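**Intercity Taxi Operations, Unit 4: One-way and round-trip fares**

A one-way fare has to cover the empty run back. On the Amville–Altena route the operator charges 30 percent over the base rate for this. A round trip carries no surcharge, but waiting time is billed after the first 15 minutes.
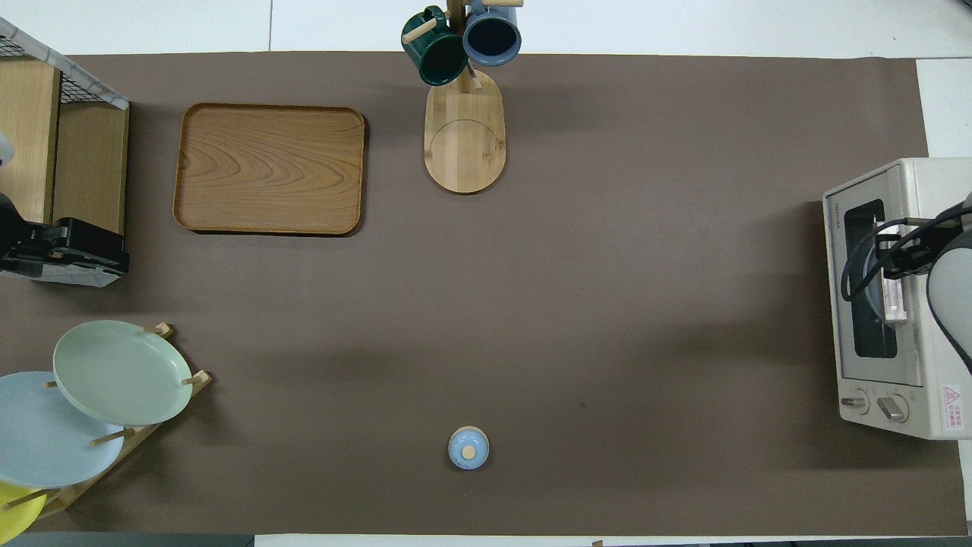
Dispatch works from zones – draw them before you set any prices. Put your pickup points around the outside of the sheet and leave the center open, the way the brown mat has its objects around the perimeter and a clear middle. The center is for the route lines.

Reading for next time: Menzies, chapter 11. Bring your fare tables.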